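Raquel Henriques had been buying rap singles for most of her teens before she thought about where the loops came from. "I knew the drums on one record were the same as the drums on another," she says. "I didn't know there was a third record behind both of them."

Her mixtape series, Cetorden, is now on its fourth volume. Each one lines up the original soul, funk and library recordings behind a set of rap tracks, with no talking over the top. The latest runs to 147 minutes and came out in July 2024.

She started it after a night at Kurnow, the record shop where she worked the counter. A customer brought in a box of his late brother's LPs and she bought 30 of them. "Half were scratched to bits. One had a horn line I'd been trying to place since school."

Volume one had 4,000 plays in its first month, mostly through a message board post by the producer Grenix. They have since made an EP together, recorded at his flat.

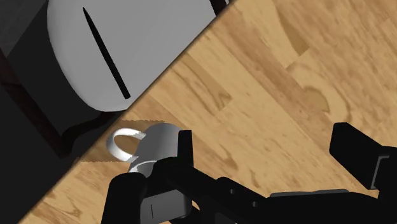
The work is slow. Henriques listens on vinyl where she can and keeps notes in a paper book, with the side and the minute written down. She won't include a sample unless she has heard the source herself. "The online lists are useful but people copy each other's mistakes," she says. "I did it too. There's a wrong one on volume two and I still get messages."

Clearing things is another matter. She has had two tapes taken down and put both back up after edits. A label run by a woman she knows only as Urbonaitė let her use a whole side of unreleased piano music - "She wrote back in ten minutes. That doesn't happen."

Asked which rappers she returns to most, she names none. "I go by producer. Always have."

Volume five is due in December and will stick to records with flute on them. She has most of the tracks picked and is still looking for an opener.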